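From: Socorro Betancur
To: Drandance house list
Date: 24/02/2022
Subject: Re: cups and the counter in the back room

Nasrin Mahmoudi wrote:
> Does anyone know if we still have the plastic cups from the June
> picnic? Also I need something long and thin to keep the paper
> streamers on, they keep getting crushed in the bag. And is there
> power in the back room or do I bring the Nulach extension cord?

Hi Nasrin and everyone,

Yes to the cups! The light blue ones with the ribs down the sides, which I like much better than the clear ones we had before (those cracked if you looked at them wrong). For the streamers I'd go with a white rod, it's long and smooth and the paper should slide right off when you want it.
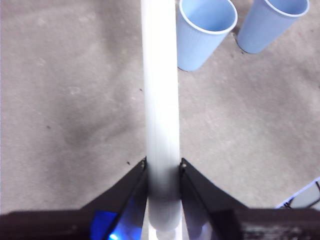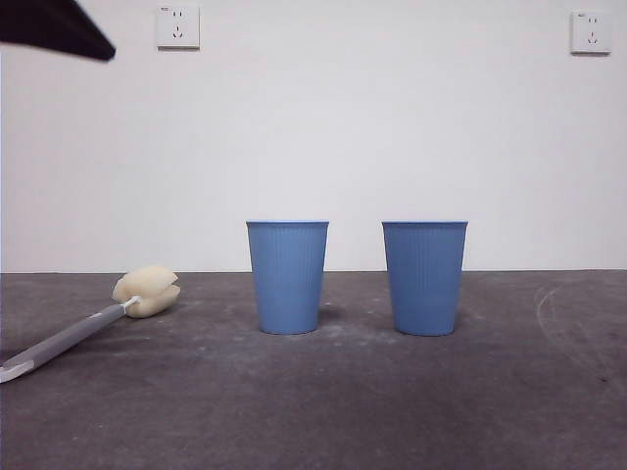 As for power, there are two outlets on the white wall, pretty far apart, so the coffee maker can go at one end and the speaker at the other. Bring the Nulach cord anyway, mine is still at my sister's place in Zetarville and I keep forgetting to pick it up.

The gray surface could use a wipe before any food goes on it. I'll bring rags and that lemon spray, unless someone has a better idea for getting dust out of a mottled finish - it hides everything until you put your sleeve in it!

One more thing, I can get napkins from Salehi but they come in packs of 600. Is that too many? We could split them with the Tuesday dinner crowd, or I can just buy the small pack at the grocery store. Let me know before I order.

Socorro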